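Ticket 2289: Matos washer stops before final spin (E2)
Opened by: Helju Eglītis
Status: open, waiting on customer

7 February 2018

Hi Plaretlow support, me again! My Matos washer (bought through Urketti, still under warranty) has started quitting right before the last spin. It fills fine, it sloshes along fine, and then with 39 minutes gone it beeps, shows E2 and just sits there with the door locked. I've been wringing out cotton cloths over the bathtub like it's 1910.

It only does this with the white cotton stuff - the kitchen cloths and the big cream twill tablecloth my aunt gave us. Jeans and towels go through without a peep, which makes no sense to me (aren't towels heavier?). 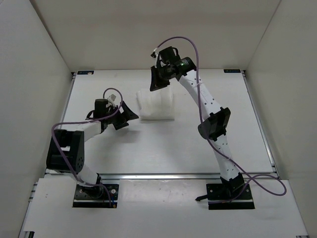
I already cleaned the filter. Found a hairpin and a very sad piece of a crayon, felt great about myself, ran the same load again and got E2 in the same spot. Then I pulled the machine out from the wall and the drain hose had a kink in it, so I straightened that. The next load got a little further, I think? It growled for a bit like it wanted to spin and then gave up.

Your phone guy asked me to check the drain height. It's 102 cm from the floor to the top of the hose loop. The booklet says that's OK, but my booklet is the old one from June and there's a sticker on it saying some pages changed. Can you send me the new one?

Other stuff in case it matters: I use Bilus powder, half a scoop, no softener. Water pressure is normal. The machine is level front to back but rocks a tiny bit on the left rear foot, and I can't get the lock nut to move. I've tried two wrenches and some bad language.
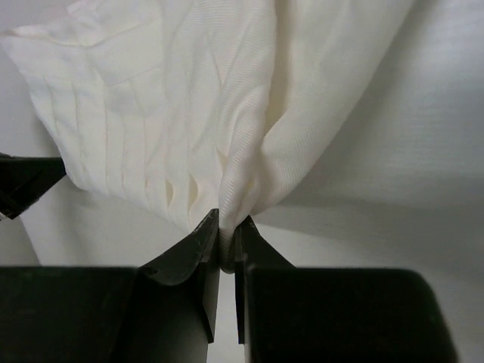
Update from Helju, same evening

Ran it empty on rinse and spin and it finished! No E2. Then I put in the tablecloth by itself and it stopped again, so now I'm leaning toward a balance thing and that wobbly foot. Is the nut reverse threaded? Please tell me before I strip it.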